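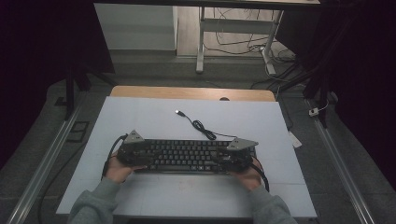

A black keyboard on one of our worktables.

About Tutstead

Tutstead is a small evening school for grown-ups who want to write. We teach memoir, family history, short stories, letters, and the kind of plain, clear prose that gets a town council to fix a sidewalk. Most of our students haven't written anything longer than an email in years, and we love that! People walk in saying they have nothing to tell and then read us four pages about their grandmother's bakery.

We started in the back room of the old Mulcahy shoe store, with one long table and a borrowed coffee pot. Themba Adams had been teaching high school English and kept meeting parents who stayed after conferences to ask if they could take the class themselves. So he opened one. The first course was called Write It Down, it ran on Britow Street every November evening the heating allowed, and we still teach it under the same name (the heating is better).

What we teach

Write It Down is where nearly everyone begins. You come for 20 evenings, you write in the room, and you read aloud when you feel ready. Some people read on the first night. One student waited until the very last session and then gave us the funniest story of the year.

Family Papers is for anyone with a box of letters in the closet. We show you how to date them, how to put them in order, how to talk to the relatives who remember, and how to turn all of it into something your cousins will want to read. Bring copies if you can and leave the originals at home.

Short and True is our story course. Every piece has to come in under 400 words, and it's amazing what people find they can cut. Raimonds Paulauskas teaches this one. He worked for years as a copy editor on a weekly paper, and he still marks drafts in green pencil, with a lot of arrows. Students keep those pages.

You can write by hand or type, whichever feels natural. We have a mix of both in every class and the noise level is quite friendly. 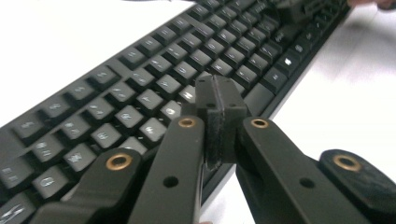

How a class works

We keep groups small enough that everyone gets heard. A typical evening opens with a short reading, then a prompt, then a good stretch of quiet. After the break we share, and the listeners say what stayed with them. We save the fixing for later drafts, when the writer asks for it.

There are no grades. You'll get written notes from your teacher on two pieces each term, and you can book a half hour to go over them together.

The Sukgate Reader

Once a year we print a book of student work, named after the neighborhood we moved to when the shoe store was sold. The launch party for the latest one was on 17 Feb 2018, and we ran out of chairs, then cake, then copies. Our own shelf now holds 1,139 pieces by people who have taken a course here, and you're welcome to come in and browse before you sign up. Start with the bakery story. It's in the second volume, and Themba will probably find the page for you.

Come and see us

The door is open for an hour before each class. Drop by, have some coffee, sit in on the first reading and ask us anything you like. If the course you want is full, leave your name at the desk and we'll call when a place comes up.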